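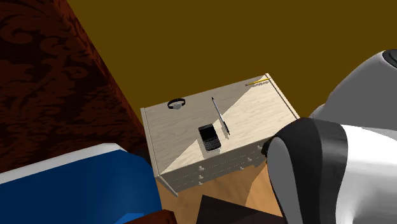 1/ Robots at my work, a thread
So I'm in housekeeping at the Trudadley, and this summer they moved me to the desk where we check the robot practice runs. On a computer! All simulated for now. The real arm comes in August.

2/ The job is stuff people leave on the dresser. Watch, pen, pencil, phone with the tiny keyboard (remember those??). The arm has to pick it up and bag it so we can log it.

3/ There are 5 of us and I was the one complaining loudest, so of course I got picked lol. I watch the runs in a program called Flamine and mark the bad ones. I've done 400 so far.
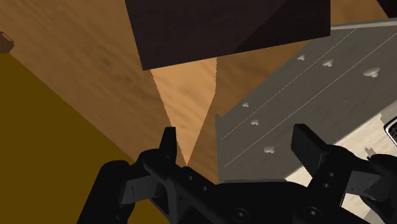 Gripper open, nothing in it yet.

4/ What's changed for me: my knees feel great, my eyes are shot. I used to do 41 rooms a week and chat with guests in the hall. Now I sit, and I kind of miss the hall.

5/ Stonov (the company setting this up) asked us what counts as trash and what counts as lost property. We argued over pens for an entire lunch. I say a pen is a pen, bag it

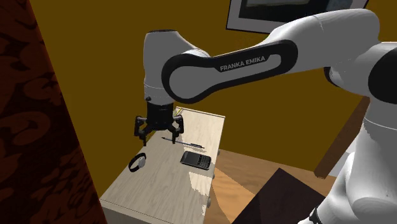
and my supervisor says only if it looks expensive. We're still going back and forth on that one.

6/ Our hours are the same through August. After that they say "we'll see," and I've asked for it in writing. Will post when I hear back.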